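Cakbridge Residence Services
Gallery > Linen and Laundry

Folding and Sorting at Husville House

The linen service at Husville House handles the towels, napkins and bedding of 34 apartments. This gallery presents the work of the folding room, where clean items are sorted by color, folded and returned to their baskets. Residents are welcome to use the room outside service hours.

Sorting by color
Each apartment is assigned a color at move-in. Items are separated before folding begins, and pieces of unknown origin are placed on the shelf marked Lencho, after the wing in which the room is located.

Folding
Small cloths are folded with the open edges turned inward and stacked with the fold facing out. Larger pieces are folded by two members of staff. Pink and peach cloths are kept next to each other, as both belong to the Finura dining room.
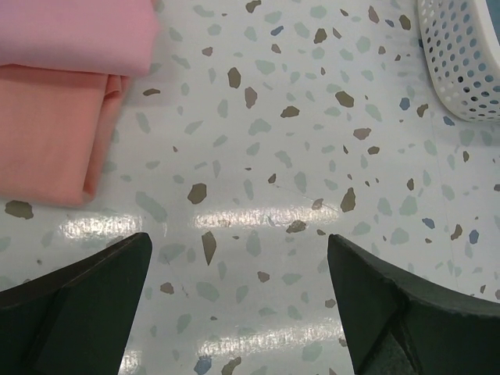

Completed stacks are placed in the baskets with the heaviest items at the bottom. Baskets should be filled no higher than the rim so that they may be carried safely on the stairs.

Collection
Baskets may be collected from Room 17 after 3 p.m. on Monday. Residents who are unable to collect in person may request delivery at the front desk.

Gallery 37 | Back to all galleries | Contact Residence Services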